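Home | Sites | Checklists | Training | Contact

May, by Thu Châu

Gripper station checklist, Ludton site, round table area

Used for the handheld gripper stations and the cloth folding work. Inspector: Vasylyna Zakharchenko. Results are OK, FIX or N/A. Anything marked FIX gets a name next to it before the station is used again.

1. Work surface
1.1 Table stable, no rocking when leaned on. OK
1.2 Only the task item inside the work area. FIX (Hazem Bouazza)
1.3 Personal items off the table. FIX (Hazem Bouazza)
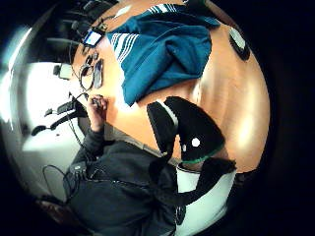 Item 1.3 gets marked down more than any other on this list, at Bundside as well as here. The rule says personal items go in the tray by the door, and that includes small things. Glasses and a phone along the edge of the table are a FIX even when they are well away from the cloth. A person leaning over to set something up has a sleeve right where those things are. The display unit may stay on the table if its cables are clipped.

2. Cables
2.1 No damage to jackets or plugs. OK
2.2 Cables clipped and routed away from the operator's side. FIX (Phúc Hứa)
2.3 No loops hanging over the table edge. FIX (Phúc Hứa)
2.4 Cable ends labeled at both ends. OK, labels 14 and 21 reprinted

Comment on 2.3: black cables run over the table edge in loops, near the blue garment. Clips were ordered under request 3,223.

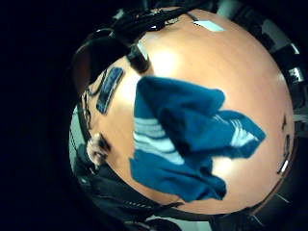 Đức Đinh wrote back that 2.3 is too strict for a station that gets moved a lot, and asked if a hook under the table would count as routed. He also wants 2.2 and 2.3 joined into one line. Hook is fine if the cable can't be pulled onto the work surface. The lines stay separate until the next revision of the Mudus sheet.

3. Operator
3.1 Sleeves fitted or pushed up. OK
3.2 Hair tied or clipped if it can reach the gripper. OK
3.3 Rings and bracelets off before handling the gripper. FIX
3.4 Operator knows who to call for a stop. OK

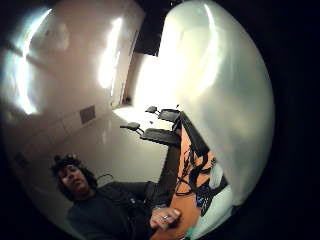

Item 3.3. Ring on hand near the table edge, cables on the table.

Comment on 3.3: the old sheet said "loose jewelry," and people read that as not covering rings. Wording now says rings. Applies to anyone seated at the table, gripper in hand or not.

4. Seating and walkway
4.1 Chairs pushed in when empty. OK
4.2 Clear path of 420 mm behind the chairs. OK, measured at the tightest point
4.3 No drinks at the station, open or lidded. FIX
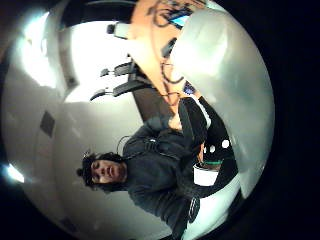 Items 2.2 and 4.3. Cables across the tabletop; cup with green rim.

Comment on 4.3: cups go on the shelf by the sink. Ní Mhurchú sheet allows lidded cups, ours does not.

Recheck of all FIX items at 2:30 p.m. by Vasylyna. Send changes to Thu.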